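3.2 Household survey

Interviewers in Toven visited 1,515 homes and asked who had seen rats indoors since September. Size was recorded as small, medium or large, following Adjei and Mahama.

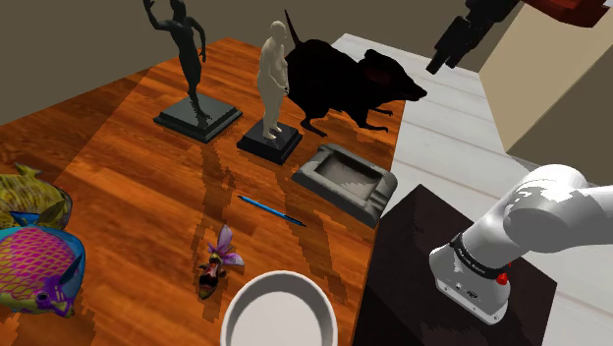
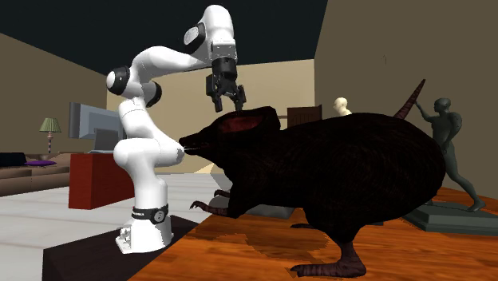

Figure 4. Rat model on a wooden tabletop, two views.

Size reports proved less reliable than counts. Residents of the older blocks chose "large" far more often, although trapped animals did not differ in weight between blocks. A dark coat like that of the model in Figure 4 may add to the impression of bulk. We therefore left size out of the regression in Section 4.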